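Katville kitchen station, weekly check before collection
Task set: produce sorting, counter to bowl and bowl to plate
Revision: May
Filled in by: station lead, Saturday shift

Mark each line OK, FIX or N/A. Comments go under the line they belong to. Anything marked FIX has to be closed before the first episode is recorded.

1. Arm and mount

1.1 Mount bolts at marked torque lines: OK
1.2 Emergency stop cuts power from both operator positions: OK
Tested twice from the seat, once from the doorway.
1.3 Joint limits loaded from the Katville profile: FIX, closed 9:40
The Gradovitz bench profile was still active. It allows the elbow lower than we want over a stone counter. Reloaded and read back.
1.4 Strap on upper segment tight, no frayed edge: OK
1.5 Cable loop at the wrist clears the gripper through full rotation: OK
Clears, but the loop is longer than it needs to be. Take it up one notch at the next service.
1.6 Finger pads clean and seated: FIX, closed 9:55
Left pad was lifting at the tip. Replaced. One spare set left in the drawer, order more from Andier.

2. Work area

2.1 Floor clear inside the tape: OK
2.2 Towels and cloths kept below counter height: OK
2.3 Glass items listed on the station sheet: OK
The bowl is on the sheet. The pitcher was not, now added. If a glass item chips, stop, bag it, and wipe down the whole counter before going on.
2.4 Under-cabinet lights on for all episodes: OK
Last week 43 episodes were recorded with the lights off and the rest with them on, with no note in the log. Both are usable but they have to be tagged. Please write the light setting down at the start of every block.
2.5 Produce checked for soft spots: OK
Two limes thrown out.

3. Recording

3.1 Clocks on arm and cameras match: OK
3.2 Free disk space enough for the block: OK
3.3 Start pose reached before recording begins: FIX, still open
Operators are starting the recording while the arm is still moving into place. The Pramanik training run picks up that first motion as part of the task. Wait for the tone.
3.4 Layout changed between episodes: OK
Move at least two items each time, and change which ones. Do not line things up neatly. Leave the usual counter items where the household would have them.
3.5 Failed grasps kept and labeled: OK
54 failed grasps in the last set, all labeled. Do not delete these. A drop followed by a second try is one episode, labeled "retry". A drop with no second try is labeled "fail".
3.6 Operator swapped after each block: N/A
Only one operator on shift. Take the break anyway.

4. Reach check over the bowl

Lower the gripper to a fruit at the rim and hold. Look for contact between the fingers and the glass, and for the cable touching anything on the counter. Repeat with the plate behind the loose lemon.
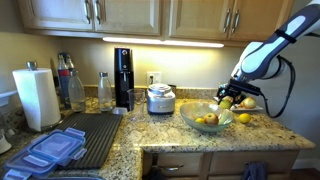

Item 4: gripper over the right rim of the bowl, lemon on the granite, plate behind.

4.1 Fingers open fully above the rim: OK
4.2 Approach speed at the slow setting near glass: OK
4.3 Onion on plate reachable without crossing the bowl: FIX, closed 10:20
Path went over the bowl. Added a waypoint on the right side.

5. Count and sign-off

Episodes accepted to date: 1394
Of those, bowl to plate: 479
Bowl to plate is behind, so run that direction first until the numbers are closer.

Station released for collection with 3.3 open. Lead to watch the first block and stop it if the tone is being skipped.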